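How to clean a white desk without buying a special spray

Most of what is sold for desks is water, scent and a nice label.
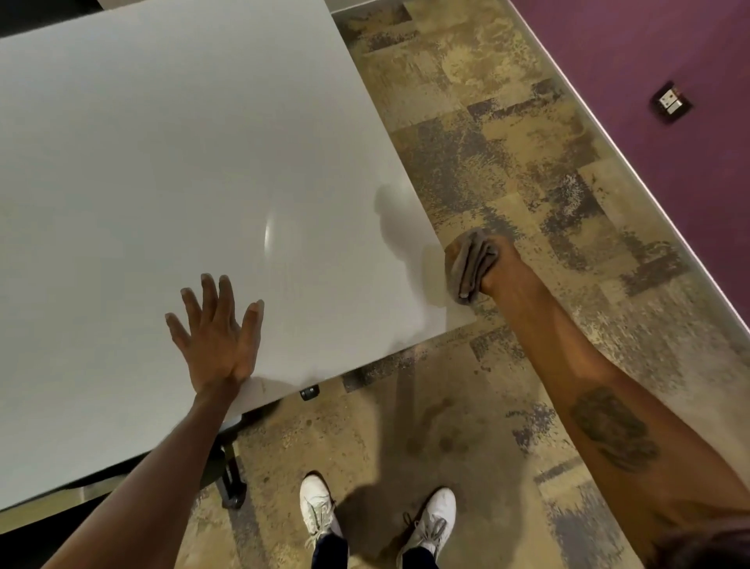
I have tried a fair number of these products, including one called Stesano that promised a "protective finish" and left me with streaks. So be wary of anyone who says you need a kit.

What you need: a bowl of warm water, a few drops of washing-up liquid and two soft cloths. That's it. I have read pages that want vinegar, baking soda and lemon oil as well. Vinegar and baking soda mostly cancel each other out, and oil on a white top just gives the dust something to stick to.

1. Clear everything off. Wiping round a keyboard doesn't count.

2. Go over the top with a dry cloth first, or you'll be pushing grit about.

3. Dip the second cloth, wring it out hard and wipe in long overlapping strokes. Don't pour or spray straight on to the desk, whatever the bottle tells you. Water creeps into joins, and on a cheap board the edge can swell.

4. Do the rim and the underside of the front edge, where hands go all day. People skip this and then wonder why the desk still looks grubby.

5. Wipe again with plain water, then dry it.

Pen marks: try the soapy cloth twice before anything stronger. If you must use rubbing alcohol, test it somewhere hidden. Those white "magic" sponges do work, but they work by rubbing the surface away, and my old Lencho desk has a dull patch to prove it.

How often? Bezawit Admasu wrote to me in March to say her office pays for a daily wipe with polish. I can't see why. Once a week with soap and water is plenty for mine, plus a quick go after lunch if there are crumbs.

Wash the cloths without fabric softener. It leaves a film, and you'll get the streaks back.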